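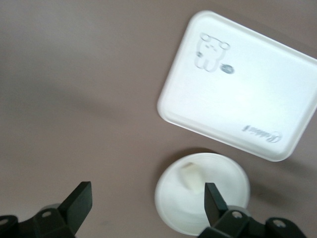 Fig. 1. White rectangular tray with rounded corners.

Food Waste in the Student Kitchen of Brergate Hall
Project report, spring term

1. Why I chose this topic

In our residence hall we share one kitchen between 12 students. Every evening I saw that good food goes into the bin, mostly bread, rice and cooked pasta. I wanted to know how much it is and whether a small change of habits can make it less.

2. Method

The project took 6 weeks in total. In the first two weeks we changed nothing and only weighed the waste on a Tandum kitchen scale. After this we tried two changes. The first was a shared shelf in the refrigerator, where anybody could take what was left there. The second was a common dinner, cooked for 8 people who signed a list before noon. Peelings, bones and coffee grounds were weighed separately and are not in the results.

3. Cooking in one pot

Before the project, most of us cooked alone, and each person made too much rice because small amounts are difficult to measure. For the common dinner we measured dry rice with a cup and wrote the amount on the list. The leftovers went to the shared shelf with a date on the lid. 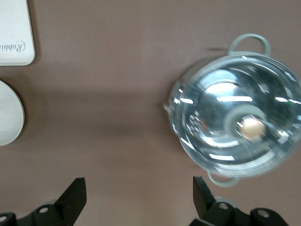 Žofie Paulík told me that the shelf helped her more than the dinners, because she comes home late and there was always something to eat. She also said that the dates should be written larger, and that some people still did not trust food which they had not cooked themselves.

4. Results

In the first two weeks we threw away 20 kilograms of edible food. In the last two weeks it was 12 kilograms. Bread became only a little less, as it was not part of the dinners. The rice and pasta waste went down the most.

5. Limits of the work

Some students went home in April, so the last numbers may be too low. I also could not control if people used the bin in the hallway. If I would repeat the project, I would ask the other floor to weigh its waste too, without any changes, and compare both kitchens.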